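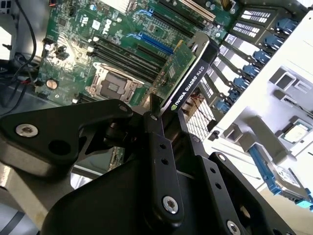
Reseating a Graphics Card in a Used Dell Board

Project report, Hardware Maintenance Lab
Submitted Thursday, March 20, 2025

1. What we were trying to do

Our group got the expansion card section of the teardown project. The other groups had power supplies, drives and cooling. The job was to write a procedure for putting a graphics card into an older Dell machine that a first-year student could follow without asking anyone. Card is an NVIDIA Quadro K620, low profile. Board is green, Dell logo printed near the upper middle, two blue PCIe slots plus a beige one.

We picked the K620 because the lab has several and they are short enough to handle easily. Also if one breaks it is not a disaster.

2. Board condition

Chassis open. Memory slots empty, no heatsink on the processor socket, coin cell still in its holder. So this is a fit exercise only, the machine is not meant to boot like this. Boot tests were done on a second machine, the bench PC from Nukov.

Things to watch for at this stage:
Cables along the side of the chassis. Push them back before the card goes anywhere near the slot.
The bare socket. Do not lean a card, a screwdriver or a finger on it.
The tall capacitors next to the beige slot – easy to knock with the bracket end if you come in crooked.

3. Procedure (final version)

Power cord out. Hold the power button down a few seconds.
Ground yourself. We used the Wenier wrist straps, clip goes on bare chassis metal.
Take the slot cover off and keep the screw.
Hold the card by its edges, circuit board side and shroud side both clear of the slot. Fingers off the gold contacts.
Bracket end lines up with the back of the case first, then the contacts with the slot.
Press straight down, even pressure. Stop if it resists.
Check the contacts are level all along the slot.
Screw in the bracket. Snug, not tight.

Version one had the screw before the level check. Wrong order, it pulls the card up at one end and you dont notice till later.

4. Trials

We did 12 full insert and remove cycles in December, all on the upper blue slot, then more in the lower one that we did not log properly. That is a gap in the report and we know it. In the logged set the card seated on the first push nine times. The other three were all the same problem, bracket tongue catching on the lip of the case. Tilting the bracket end in slightly first fixed it.

The boot test on the Nukov machine passed each time we ran it. Display came up, card was listed in device manager. The benchmark we ran after gave 2,331 on the Ulilico test, second run a bit lower. We don't have a good reason for the drop – could be temperature, could be a background update.

5. Problems

Full height and low profile brackets got mixed up in the parts bin. Lost most of one session to that. Bins should be labeled.
The Nasr screwdriver set is missing the right size bit, we borrowed one from the cooling group.
Our first draft said "push firmly" and two testers pushed way too hard. Changed to "even pressure" and added the stop instruction.
No torque numbers for the bracket screw. We looked, did not find any for this case.

6. What we would change

Log every cycle including the lower slot. Test with a second card model, maybe a longer one that crowds the memory latches. Add a removal section, becuase the current sheet only covers insertion and removal is where people bend things.

Procedure sheet is in the lab folder under expansion cards. Trial log is the tab after it.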